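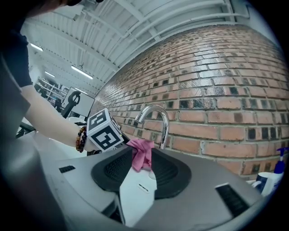
Photo: Negin Shirazi

Ridberg Counter Cloth, Series 4

The Series 4 is a reusable wiping cloth for kitchen counters, sinks and appliance fronts. It is knitted from a polyester and polyamide blend and finished with a stitched hem. It replaces the Series 3, which had a heat-cut edge.

Specifications
Size: 16 x 16 in
Edge: overlock stitch, polyester thread
Colors: pink, gray, blue, yellow
Pack: 31 cloths, single color
Made by: Hindine, for Ridberg

Color coding
All four colors are the same cloth. Sites that already assign colors by area should keep their own system. Pink and yellow are dyed in separate batches, and shade may vary slightly between packs.

Use
Wash before first use. For general wiping, dampen with water or a neutral cleaner and wring out well. For glass and polished steel, use dry or barely damp. Fold the cloth in quarters and turn to a clean face as each one loads up. Do not use on hot cooktops.

Washing
Machine wash warm with a liquid detergent. Wash apart from cotton towels, which shed lint into the knit. No bleach and no fabric softener; softener coats the fibers and cuts absorbency. Tumble dry low or hang. Do not iron.

Known limits
The cloth will drag on unsealed stone and rough grout. Turmeric, beet and some food dyes leave stains that do not wash out. Staining does not affect performance.

Ordering
Sold by the pack through Mofokeng and Senalness. Mixed-color packs are not offered. Orders for Series 3 are filled with Series 4 in the same color unless the buyer asks otherwise. Remaining Series 3 stock was cleared in August.

Page revised September 15, 2019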